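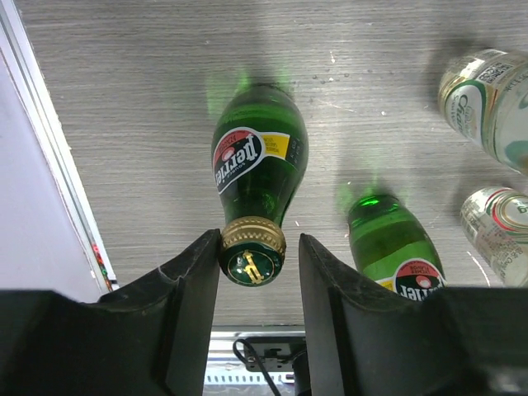
Figura 1. Agarre de la botella por la zona del tapón, vista desde la muñeca.

Tema 6. Cuando la pinza dice que sí y la botella dice que no
Apuntes de Manipulación Robótica, laboratorio de Climthorpe

Os paso por escrito lo que conté el otro día en clase, que al final fui corriendo (como siempre) y me dejé la mitad en la pizarra. Va de un fallo que tuvimos en octubre y que me parece más útil que tres capítulos del manual.

El contexto, rápido. La tarea se llamaba Sima: coger envases de una mesa con cosas mezcladas y dejarlos en una bandeja. Lenuța Roman llevaba el control y Mitiku Ejigu la percepción. Yo llevaba los cafés y el cuaderno de incidencias.

Llevábamos 1.102 ciclos de una serie de 3.000 cuando una botella de vidrio se soltó durante el traslado y se rompió contra el canto de la bandeja. No se hizo daño nadie, pero Mitiku ya iba con la mano por delante a recoger los trozos y el brazo seguía habilitado. Ahí está lo grave, y luego vuelvo a ello.

Qué decía el registro
El programa daba el agarre por bueno cuando se cumplían dos condiciones: los dedos se paraban antes del cierre completo y la corriente del motor pasaba del umbral. Las dos se cumplieron. Según el registro, agarre perfecto, ¡de libro!

El problema es que esas condiciones solo dicen que hay algo entre los dedos. No dicen cuánto hay ni por dónde lo tenemos. Mirad otra vez la figura 1: los dedos llegan a la altura del tapón y todo el cuerpo de vidrio queda más allá. Si levantas desde ahí, el peso hace palanca y la botella quiere girar. Con una lata o un envase ligero igual te sale bien muchas veces, y por eso habíamos tardado tanto en verlo.

Por qué fue a buscar el tapón
Mitiku sacó los mapas de confianza y la explicación era bastante sosa. El vidrio verde deja pasar la luz y mancha la mesa de verde, tiene brillos, y el detector dudaba con el contorno. El tapón, en cambio, es opaco y tiene un borde nítido. El planificador elegía el punto con mayor confianza y se iba derecho a él. Nadie le había dicho que un punto fácil de ver puede ser un punto malísimo para tirar.

Con la tela y el peluche en la mesa hay otra complicación: una fibra suelta puede acabar pegada al dedo. No fue la causa de la rotura (Lenuța lo descartó repasando las corrientes), pero entre la almohadilla y un tapón brillante no quiero nada, y desde entonces se miran los dedos al empezar cada tanda.

La parte de seguridad
Vuelvo a la mano de Mitiku. El brazo se había detenido por error de trayectoria, y un brazo detenido parece un brazo apagado. No lo es: el programa tenía reintento automático y le quedaban unos instantes para volver a moverse. Lenuța le dio a la seta de emergencia y ahí se acabó el susto.

Lo que cambiamos, y lo que os pediré en la práctica:

1. El reintento automático queda desactivado si hay vidrio en la mesa. Se rearma a mano, desde fuera de la zona.

2. Después de cerrar, se levanta muy poco, se espera y se comprueba que la pieza no ha girado. Si ha girado, se baja y se suelta.

3. Revisión de los dedos antes de cada tanda, con la cámara de muñeca y también a ojo. En la figura 2 tenéis un hilo blanco enganchado en el dedo izquierdo, buscadlo antes de seguir leyendo.

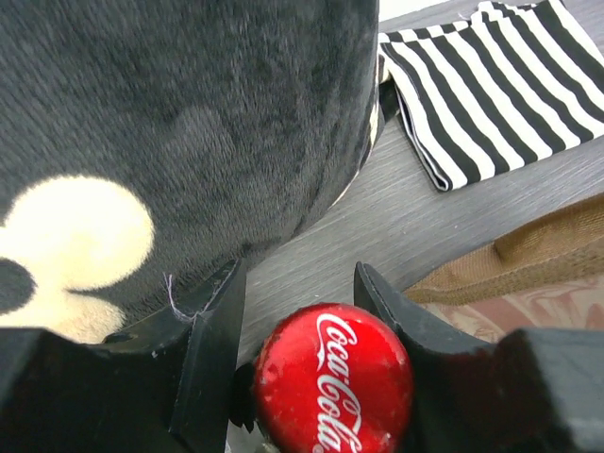

4. Los cristales se recogen con cepillo y guantes, con la seta pulsada. Sin excepciones — tampoco si tenéis prisa.

Para la próxima sesión
Traed pensado cómo penalizaríais los puntos de agarre alejados del centro de masas, sabiendo que el detector no ve bien el contorno del vidrio. Media página me vale. En Bredcombe tenéis el registro completo, en la carpeta Grakov, con la incidencia marcada en el ciclo 1.102.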